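Trikden lane-driving recorder kit: three months in

I bought the Trikden kit to gather driving examples for our little delivery cart. Lụa Đặng handles the training side and I do the collecting, so I'm the one who lives with this thing. You steer a run, it logs the pictures alongside your steering, and the model learns from both. We've got 267 runs saved so far!

What it's like in tight spots

Lanes are what we needed most — parked cars on one side, a long wall and rubbish on the other, plus ruts in the dirt. It's a bit blurry at this height (I wish it were sharper), but Lụa says the model copes.

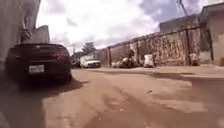

What it's like in the open

Wide ground is harder than you'd think. There's a pale wall with brown pillars over there and not much else to steer by, so I do extra runs at different angles. Bright cloud doesn't seem to bother the logging, though it washes out the colour a fair bit.

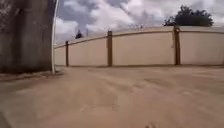
Gripes

Battery gives me 42 minutes, and the tagging app is slow. Deleting a bad run takes way too many taps. I'd still buy it again, mostly for the one-button start. Four stars from me.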